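Home Jobs Our Kitchen Visit Contact
Search this site Type and press enter
3 min read

Come bake with me in Vukthorpe!

I'm looking for a part-time baker's helper to start in February, and I'd love it to be someone local. I run Flana, the little bread and pie shop up the hill from the Drestville road, and we've gotten busier than two people can manage (3,783 loaves last year, and I shaped most of them myself - my wrists can tell).

The hours are early. We start at 5 in the morning and you'd be done before lunch, six shifts every two weeks. You'd be weighing flour, shaping rolls, washing a lot of pans and now and then minding the counter while I'm on the phone with the mill. No baking school needed! Marta Maksymiv came to us from a shoe store and now her rye sells out before mine does. 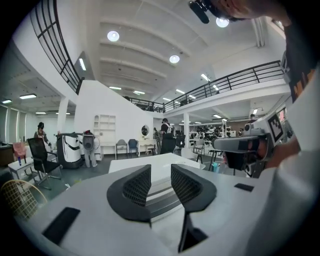
An orange print on a dark top, and a hand gripping a white and gray tool.

Pay is hourly, paid every other week, and you take home bread whenever you like. You do need to be okay lifting flour sacks and standing for most of a shift. If you have a nut allergy, talk to me first, we use a lot of walnuts.

To apply, write me a few lines about yourself and the best thing you ever baked (or burned). Drop it at the shop or leave it with the folks at Vasylenko Hardware next door. I'll call everybody back, and we'll set up a paid trial morning.

Hiwot Kumsa
Flana, Vukthorpe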